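The Last Ferry to Forau

The ferry left Prado at four with 17 passengers and a crate of onions. My aunt had written in February to say the house was mine if I wanted it. I didn't know if I did.

Nearly 10 miles out, the engine quit. We drifted, and the onions got wet. A woman gave me half her sandwich. By the time we moved again, I had decided to sell.

Then I saw the porch light.

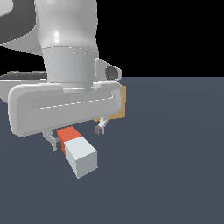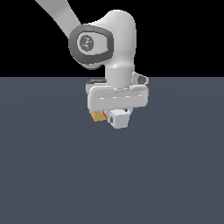
Both: white arm over a dark floor.

Recent stories
Werurska in the Rain
The Stuvex Road
2 Keys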